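CHAPTER 9

Automation and the Changing Job

Learning Objectives

After studying this chapter, you should be able to:
Explain the difference between automating a task and automating a job.
Describe how picking work is divided between people and machines in a mixed workplace.
Identify the effects of automation on pace, skill, training, and supervision.
Discuss the duties of an employer before, during, and after a change in equipment.

Key Terms

exception handling, job content, machine pacing, mixed-item picking, task analysis, transition period

Opening Case: The Parts Room at Adlow

Adlow is a supplier of hand tools, fasteners, and small replacement parts. Its distribution center in Ellville ships to repair shops, schools, and hardware stores. For most of its history the center filled orders in the same way. A picker received a printed list, walked the aisles with a cart, took the items from open bins, and brought them to a packing table. A second employee checked the items against the list and closed the carton. An experienced picker could handle 700 lines in a shift, a line being a single entry on an order.

The company had tried to speed up this work before. Conveyors shortened the distance that cartons had to travel, and a new storage plan moved the most popular items closer to the packing tables. Neither change altered the central act of the job, in which a person looked into a bin, recognized the right item, and picked it up. Managers assumed for many years that this act would remain with people. The reason was the variety of the stock. A machine that handled sealed cartons of equal size could be bought from any number of sellers. A machine that handled a screwdriver, a plastic fitting, and a bag of washers from the same bin was a different matter.

In November the center began a trial of robotic picking under a project named Codwood. The equipment was installed and adjusted by Pichler, an engineering firm hired for the purpose. The plan called for 3 robotic stations at one end of the parts room, each taking items out of a bin and passing them to a packing table staffed by an employee. Orders that the stations could not complete were to be sent to the manual aisles, which stayed open on every shift.

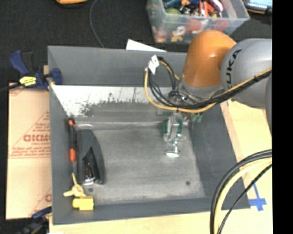 The trial was described to employees as a test of equipment. Within a few weeks it had also become a test of how work was organized. The stations did well with items that lay flat and apart from one another. They did less well when items rested against the wall of a bin or touched a neighboring item, and in those cases an employee was called to move the item or to complete the pick by hand. This kind of intervention is known as exception handling. It had not appeared in any job description at Adlow, yet by the end of the first month it took up a large share of the day for the employees assigned to the stations.

Those employees reported mixed effects. Most walked far less than before, and several who had suffered from sore knees or backs welcomed the change. The same employees also said that the work had become harder to predict. A picker on the aisles could slow down for a few minutes and make up the time later. At the stations, calls for help came when the equipment needed it — sometimes one after another, sometimes not for a long stretch. Supervisors found that the old measure of performance, lines picked per shift, no longer told them much. An employee who cleared many exceptions might have picked very few lines and still have kept the whole area running.

Questions of pay followed. Station work required employees to read simple fault messages, stop the equipment safely, and judge whether a problem could be cleared on the floor or had to be reported to Pichler. Employees asked whether these duties belonged to the existing pay grade. Management at first held that they did, on the ground that the work was lighter. After a review of the tasks, the company created a new grade for station operators and opened it to all pickers who completed the training course.

Tasks and Jobs

The Adlow case shows why the study of automation begins with tasks. A task is a single piece of work with a clear beginning and end, such as taking an item from a bin. A job is a group of tasks assigned to one person, together with the responsibilities that go with them. Machines are usually brought in to perform tasks. The job that remains must then be put together again, and this step is often left to chance.

Task analysis is the method used to avoid that result. The analyst lists each task in a job, notes how often it is performed and what skill it calls for, and marks those that the new equipment will take over. Attention then turns to the tasks that remain and to any that the equipment creates. At Ellville, picking was the task removed. Clearing exceptions, restocking the station bins, and watching for faults were the tasks added. A sample worksheet appears on page 191, and the completed version for the station operator position is given on page 192.

A second concern is machine pacing, the condition in which the speed of a person's work is set by equipment. Machine pacing is common on assembly lines, where the rhythm is steady. In mixed-item picking the rhythm is irregular, and the strain on the employee comes as much from waiting and sudden demand as from speed. Employers can reduce this strain by rotating employees between stations and aisles, by allowing short breaks that do not depend on the state of the equipment, and by giving operators the authority to pause a station without first asking a supervisor.

The sections that follow take up these subjects in turn. Section 9.1 reviews the main forms of workplace automation and the kinds of tasks to which each is suited. Section 9.2 deals with changes in job content and skill. Section 9.3 covers training during the transition period, when old and new methods are in use side by side, and Section 9.4 examines consultation with employees and their representatives.

Before You Read

Consider a job that you have held or have observed closely. List the tasks that made up an ordinary day. Mark those that you believe a machine could perform, and write a short paragraph on what the job would consist of without them. Keep your list for use with the exercise at the end of Section 9.2.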